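Praltance cloth-folding study: frequently asked questions

Most of the mail we get about this work asks for more certainty than the results can carry. The answers are written by Eimear Ó Súilleabháin, who ran the analysis and is still not fully persuaded by it.

What did the study test?

Whether a folding policy can be trained only on demonstrations people record with hand-held grippers, with no robot in the loop until test time. The task was a small microfiber cloth, passed between grippers, spread and folded in half twice.

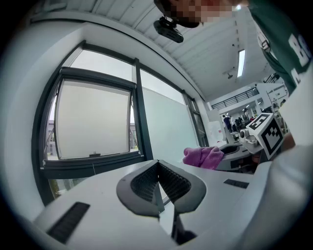
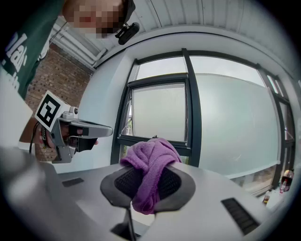

How much data went in?

We recorded 444 demonstrations and kept all but 13. The 13 were dropped for lost tracking on the marker cube. I would have liked to drop more. Quite a few of the others contain a hesitation or a second grab, and we still don't agree on whether those help the policy or teach it bad manners.

Did it work?

Sometimes. We ran 175 trials on the Piken arm pair, and the policy finished both folds in a bit over half of them. The trouble is what "finished" means. Our rule was edges within two finger widths, judged by a person in the room. A stricter rule would sink the number, and I suspect a blind judge would too.

The talk in February said "near-human folding." Do you stand by that?

No. That line was on a slide and should have come off it. People folding the same cloth with the same grippers almost never fail. The policy fails often, and usually at the handoff, where it lets go too early.

Why not just collect with teleoperation?

Speed, mainly. A hand-held demo takes us around 6 seconds of cloth time. Teleoperating the same fold is slow and people get tired. But fast collection is only a bargain if the data transfers, and a human wrist does things the Piken wrist can't. We filter out poses the arm can't reach — that filter is crude.

Does it generalize to other fabrics?

We don't know. The Grandier towel set was tried for one afternoon and went badly, but too few trials were run to put a number on it. Please don't cite us as showing generalization.

How does it compare with the Ní Bhriain baseline?

It comes out ahead on our cloth, in our room. We also tuned our own method for months and theirs for a few days, so read the gap with that in mind.

Can I have the data?

Yes, on request, with faces blurred. Trial videos are included, failures too. If you rescore them with your own rule, send me what you get, even if it is much lower than ours.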